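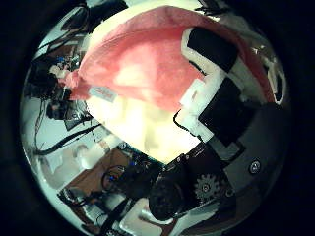
Pink cloth with a small white label.

Felia Girls' Football Program – progress report to the Benura Community Sport Fund
Prepared by Eyerusalem Tesfamariam, program coordinator

With this report I inform the Fund how the program stands at the middle of the season. The first instalment of the grant was received in April, and the training started on the Monday after.

Players and teams

We planned for two teams and we have now three: under 12, under 14 and one mixed-age group for girls who have never played in a club. Together there are almost 80 players registered. The growth came mostly in the youngest group, where many brought a sister or a friend from school. The under 14 is smaller than we wished. Several girls in this age left for netball before the season, and I do not expect that they will come back this year.

Matches

The under 14 team has played 11 matches and won four. The result against Bråten was heavy, 6–0, and the defence was not organised on that day. In the return match we lost only 2–1, and our goal came from a corner which the girls had practised for three weeks. The under 12 plays without a ladder, so I have no table to attach. The mixed-age group had its first friendly game at Proddale and it finished 3–3.
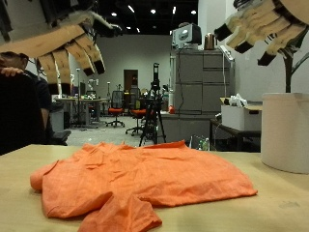 Two robotic hands over a tabletop.

Coaching

Eight parents and older players have started the introductory coaching course. Five have completed both evenings. The other three missed the second evening and are enrolled for the next one. Until then each session is led by a coach who has the certificate, and the learners assist.

Training is at 5:30 in the afternoon. In June the light was a problem at the far end of the oval, and we moved the under 12 to the half which is closer to the clubrooms. It is more crowded but the coaches can see everybody.

Use of the money

Up to now we have spent $3406. The largest part went to ground hire, then to goals and balls, then to referee fees. The bus to Bråten was more expensive than in the budget, and I ask the Fund's permission to move a small amount from printing to transport. We have printed very little, as the families prefer to get the fixtures on their phones.
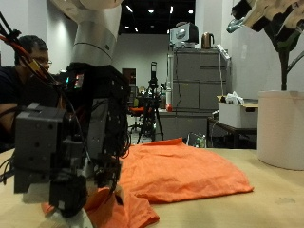

Orange cloth on a light wooden table, with a robot hand at left.

What is delayed

The goalkeeper clinic did not take place. The ground was closed after rain, and the guest coach had no other free weekend. I have asked her for a date in the school holidays and I wait for the answer.

Next period

We will play the remaining home matches, finish the coaching course and hold a small tournament for the mixed-age group, with Proddale and one more club invited. The final accounts will be sent together with the last report. If the Fund wishes to visit a session, please write to me a few days before – the location sometimes changes when the oval is wet.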